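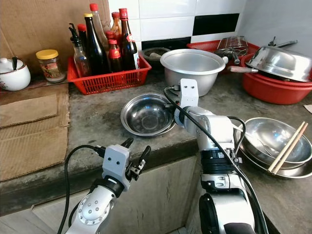

Brollico Twin-Arm Kitchen Package
Equipment page for purchasing and facilities staff

Overview

The Twin-Arm Kitchen Package is supplied by Brollico to training kitchens, research groups and housing providers that wish to carry out everyday handling work at a standard domestic counter. It consists of two arms with two-finger grippers, a shared base, a control cabinet and the Zirkik planning software. The package is sold as a complete unit. Single arms may be ordered only as replacements.

The package is intended for bowls, pans, lidded pots, utensils and other kitchenware of ordinary household size. It is not approved for use with knives, open flames or hot oil.

What is supplied

Two arms, left and right, with grippers fitted
Shared base with levelling feet
Control cabinet and mains lead
Zirkik planning software, licence for 2 workstations
Cable set, including one spare wrist cable per arm
6 pairs of replacement finger pads
Printed installation guide

Counter stands, lighting and kitchenware are not included.

Planning the workspace

Purchasers are asked to survey the intended kitchen before placing an order. The survey form may be requested from Brollico and should be returned with the counter height, the depth from front edge to wall, and the position of any corner. A clear floor area must be available in front of the counter for the base.

The counter need not be cleared completely. Many sites keep their usual stock of sauce bottles, baskets and basins along the back wall, and the software allows these to be marked as areas the arms should not enter. Tall bottles standing together in an open basket should be marked as one area. Long handles that project from a pot or a stack of basins should be included in the marked area for their full length.

Polished steel bowls and glossy wall tiles reflect a good deal of light. Where both are present, we recommend that the lighting survey be carried out at the time of day when the kitchen will be in use — a reading taken at 6 in the evening is of little help to a site that works in the morning.

Cables must be able to follow each arm through its full movement. Allow slack at the wrist, and check that no loop can catch on a pan handle or the lip of a basin.

Budgeting

Prices are given on written quotation. When preparing a budget, purchasers should allow for the following items in addition to the package itself:

Delivery and installation
Operator training, 2 days, for up to 6 members of staff
Annual service visit
Replacement finger pads
A stock of bowls and utensils for daily use

Finger pads should be inspected after every 500 grips and replaced when worn. Sites handling mainly smooth metal bowls should hold a second set of pads in stock. The annual service visit is not covered by the purchase price and should be entered as a separate line.

Compatible equipment

The Arboleda counter stand (order code 114) may be used where the existing counter is too low or is not fixed to the wall. The Pliletti wash-down cover is suitable for the base and control cabinet only. It must not be fitted over the arms or grippers.

Ordering and delivery

Orders received by the end of September are scheduled for installation before the close of the calendar year, subject to a completed survey form. Deposits are payable on acceptance of the quotation. Cancellations made after the survey has been approved will be charged at the rate stated in the quotation.

Requests for a site visit should be sent to the Brollico equipment desk, quoting the package name and the number of counters to be served.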